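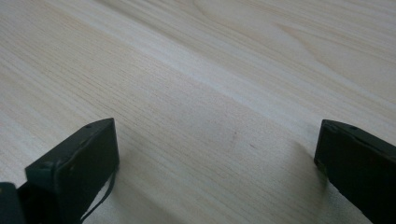 The two fingers of the Brutus gripper over a pale wooden surface.

Brutus is a student robotics project and the two-fingered gripper built by it. The project is run as an after-hours class at the Makowska technical school in Gretholm and enters the Wivix Cup, a yearly pick-and-place contest for school teams. The name is used for the gripper, the team and (loosely) the class itself.

Background
The class began as a lunchtime club with one soldering iron and a shared cupboard. Johanna Reisinger, a physics teacher, took it over and moved it to the woodwork room, where there were proper benches. First machine was a wheeled sorter, scrapped. The second, a suction arm, worked on card and on very little else. Brutus was the third attempt and the first to be entered anywhere.

The name came from an early version that crushed an egg box during an open evening. It stuck, although later versions close far more gently.

Design
Two flat, rectangular fingers, dark green and close to black in poor light. Matt finish, squared-off tips. Small holes near the ends of the fingers. The team keeps drawings for each version in a ring binder, and changes are supposed to be signed off by two members before anything is cut. This rule is not always followed.

Early fingers were curved, like tongs. They held round things well but let go of blocks at an angle, and the contest is mostly blocks. Flat fingers were adopted after the first practice season and have been kept, with changes to length and to the mounting. The fingers can be swapped with an ordinary hex key. A spare pair is taken to every contest.

The control program is written by the students, with each year group handing its code to the next. Comments in the older parts are in three languages. A full rewrite was started twice and abandoned both times, and the current version still contains a routine named "egg", which limits the closing force.

Class work
New members spend their first weeks on bench drills before they are allowed to change any code. Usual order:

Open and close on nothing, at three speeds
Approach the table and stop short of it
Pick up a single block, set it down on the same spot
Same again, block turned to an angle
Two blocks, one on top of the other

The second drill is regarded as the dull one. It is also where most faults are found, as the fingers are brought low over a bare surface and any tilt between them becomes easy to judge. Students write down what they see in a log book, one line per run. A member needs 25 clean runs of a drill to move on. The book had reached run 3121 when the project page was last revised, on 3/28/20.

Pieces for the drills are cut from offcuts by the woodwork class, who get first use of the benches in return. Sizes vary a bit. The team reguards this as good practice.

Competition
In the Wivix Cup each team has a fixed time to move blocks from a tray to marked squares, and points are lost for drops and for touching the table too hard. The best Brutus score to date is 98, reached in a December round held in the school's own sports hall. The round before it ended early with a stripped gear and no score at all.

Some 400 people came to the Gretholm round, most of them for the junior line-following event held in the same hall. Brutus was shown in the interval – two short runs, both with the spare fingers fitted.

Reception
The contest report praised the "plain, patient" approach to the table and critcised the slow return stroke. Reisinger has said the return will stay slow until the cable routing is sorted out. Work on that is listed as open in the binder, along with a quieter motor mount and a case with a lid that shuts.

See also
Wivix Cup
Makowska technical school
Parallel gripper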